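Search this site
Kids' Tech Shelf > Robots > Kits

The Stiltia kit is a gripper for sorting clothes. It costs 474 dollars and comes from Flallero. The gripper has 2 fingers. A motor opens and closes them.

Cloth is hard for a robot. A box keeps its shape when you pick it up – a sweater does not. The kit must find an edge, close on it and lift slowly.

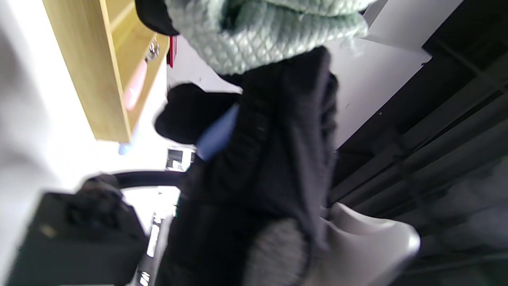
Hanging clothes: black knit, gray knit and mint-green quilted fabric.

Dark knits are the hardest test. Folds in black cloth look alike to a camera, so the program checks each one before it closes the fingers. Ages 10 and up, with an adult.

Comments (2)
Songül Dönmez: Does it work on socks?
Bevan Wihongi: Ours does, but slowly. Thick ones are easier.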